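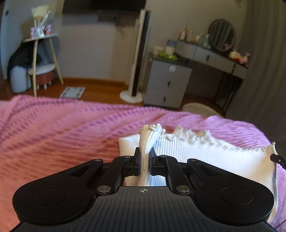 Since April the bedroom at Flultden has been the room we have put most of our time into, and I am pleased to say it is starting to feel like somewhere a person could live. When we wrote to you last we had only just begun on clothes care, and I was a bit anxious about whether anyone would want to spend a morning on laundry. I needn't have worried! Socks have become the great talking point of the house. We started with plain ones, the sort that fold over and stay put, and have since moved on to the awkward kinds, such as a white ribbed sock with a frilled edge to the cuff, laid out on the pink waffle blanket to be dealt with. A frill like that doesn't want to lie flat, and if you pinch it in the wrong place it bunches up and the whole thing has to be smoothed out again. We have had long discussions over tea about whether you fold down from the cuff or roll up from the toe, and the two camps show no sign of making peace.

For anyone at the Brudance Fund who is new to our file, the grant pays for the home skills sessions at the Flultden house, where people who are getting ready to move into a place of their own come and practise the ordinary work of running one. Your award was £2,000 for the bedroom and laundry part of the programme, to be spent over the year. This report covers how the money has gone so far, what people have been doing with it, and one or two things we would like to change, with your blessing.

What we have been doing

Sessions have run in small groups, with never more than seven people at a time, as the bedroom is not large and it gets very warm once everyone is in there and chatting. We begin with the bed, because the bed is where all the sorting happens afterwards. Once it is made and the blanket pulled straight, the clean washing is tipped out on top and we work through it together: tops first, then trousers, then the small things. Small things take the longest by a mile. People who can fold a shirt beautifully will still leave socks in a heap, and I include myself in that.

Pairing has turned into a session in its own right. We keep a bag of odd socks on the go, and at the end of each morning there is a hopeful rummage through it to see if any of the strays can be matched. Some of them have been in there since the beginning and I think we must accept that they are ours for good. One group asked if they could be used for dusting, so we now have a dusting session as well, which wasn't in the plan but has been a cheerful addition.

We have also spent time on keeping the floor clear. The floor in the bedroom is wood and shows every bit of fluff, and we have found that people take real pride in it once it has been swept. The usual trouble is jackets. They come off at the door and land on the nearest seat, and by the end of the morning there is a pile. We talked about adding more hooks, and that is one of the changes I come to below.

The two-tier side table has been a success. It gives people somewhere to put the things they like to look at, and the groups have enjoyed choosing what goes on it. I was firm at the start that a practice room should be kept plain, and I was wrong about that. A few dried flowers have done more for the mood in there than anything else we bought.

How the money has been spent

From the £2,000 we have so far spent £672. Most of that went on bedding, towels, a supply of inexpensive clothing for practice, and washing powder, which we get through at a surprising rate. We bought the storage boxes from Sabbagh, who kindly delivered them to the door and carried them upstairs. The receipts are all in the folder and we can send copies whenever you would like them.

I know this is less than we expected to have spent by now. We lost several weeks to the washing machine, which had to be mended twice, and during that time the groups worked with clean things we had in the cupboard and nothing new was bought. The repairs came out of our own running costs and none of them have been charged to the grant.

What we would like to change

We would be grateful if you would let us move up to £200 from the towels and bedding line to cover a row of low coat hooks and a second drying rack. We have more than enough bedding now, and the one rack is always full by the middle of the morning. The hooks would be fitted by the Plarari workshop, who did the shelves in the kitchen and made a very tidy job of it.

We would also like to make the sessions a little longer. Everyone says they feel rushed at the end, just when the last of the washing is being put away, and it seems a shame to have people hurry through the part where they get to see the drawers full and the bed clear. There would be no extra cost to the grant for this.

What comes next

Over the coming months we shall be moving on to ironing (with some nerves on my part), simple mending, and packing a bag for a few nights away. Several people have asked for help with changing a duvet cover on their own, so that will go in too, probably early on.

If anyone from the Fund would like to visit, please do come on a session morning, and be ready to be handed some socks.

Report prepared by the Home Skills Coordinator, Flultden, 25/09/2023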